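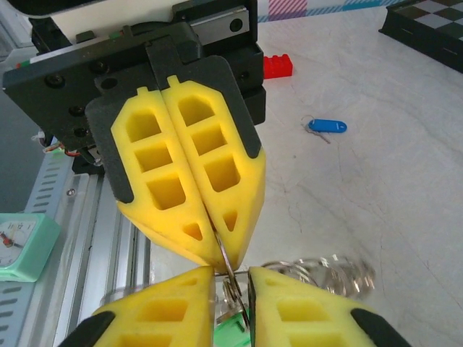 Ticket 2386: second gripper won't hold the key ring after a handoff
Status: open, waiting on requester
Opened by: Ute Wegener
Machine: two-arm bench build, Pustville shared workshop
Category: grippers / handoff

Ute Wegener, 9:40 pm
Hello all, and sorry in advance for the length of this, I've been at it since supper and I want to get it all down before I forget which things I tried. The job is the one we talked about in May: one gripper picks up a single key ring, passes it to the other, and the other carries it away. Picking up is lovely now. The upper fingers pinch the thin ring right at the tips and I could watch that all evening. The trouble is with the second pair. They come up from below with the ring hanging in the gap between the pads, they close, the upper ones let go, and down it drops onto the table. Bigger things like the toy brick go across without any fuss at all.

What I've tried so far:
Slowed the closing speed by half. No change.
Raised the grip setting on the lower pair to 300, same as the upper pair. A bit better, but the ring still slides out if the arm moves sideways.
Wiped the yellow pads with a damp cloth and let them dry. No change.
Restarted the Travico controller, because I always do.

Khổng, 10:05 pm
Hi Ute, thank you for writing it all out, it really does help! I had the same grief with a washer last winter. Those pads have rows of cutouts in them, and a thin ring can settle into one of the openings where there's hardly anything to squeeze it. Could you bring the lower pair up another 2 mm before they close, and turn the wrist a touch so the ring meets the solid part near the tips? Also have a look at whether the two lower pads meet evenly when they're shut with nothing between them.

Ute Wegener, 10:50 pm
Well, they don't meet evenly! The left one touches first and the right one follows along behind. I loosened the mount, squared it up by eye, and raised the closing height as you said. Out of 9 tries the ring stayed put in 7, so I'm a good deal happier than I was at supper. I haven't touched the wrist angle yet, my eyes are tired.

Khổng, 10:58 pm
Lovely progress. Please save that height in the Sisetti profile before you switch off, or it goes back to the old one at startup. I'll leave the ticket open until you've tried the wrist angle.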